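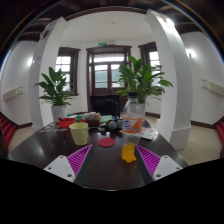 Hartley

Ukdale 3, the hand-held gripper

Welcome to the gallery of my third gripper. I build it partly at home and partly at the Nidcombe shared workshop, where I have one shelf and the use of the printer in the evenings. In my profession I work with accounts, so please excuse me if I do not use the right word for every part. The first two Ukdale grippers are on their own pages.

Both fingers, with a bottle and a cup on the table
The magenta ribbed part and the white plate are two separate pieces on each finger. The slats become narrower toward the tip, and the dark pad goes along the inner side.

The right finger is the mirror of the left one. I drew only one and mirrored the file, which saved me many evenings, but I must remember to mark the bags when I store the spare pieces.

Some notes about the parts

The ribbed section took 216 minutes to print for one finger. I tried to make it faster and the slats came out with small gaps, so I returned to the slow setting.

The spacing of the slats was the most difficult decision. In Ukdale 2 they were all the same distance from each other, and the tip was too stiff to follow a round object. Now the tip bends first and the base bends later.

The pads are glued. Before gluing I clean the inner side and leave it under a clamp until the next morning. I have already replaced the left pad one time, it had started to lift at the end.

My limit for lifting is 500 grams. The fingers can hold more than this, but then the handle turns in my palm and I do not like to hold it for a long time.

The camera sits on the gripper and sees very wide, so straight things at the side look bent. I am still learning how to correct it with software. At the moment I keep the pictures as they are, and the folder has 3000 of them.

What I will do next

A new handle with a softer grip, and a shorter trigger. A member of the workshop in Ukelville offered me a small spring that could be better than mine, I will test it in March. If it fits, I will add the drawings to this page.

Back to all Ukdale pages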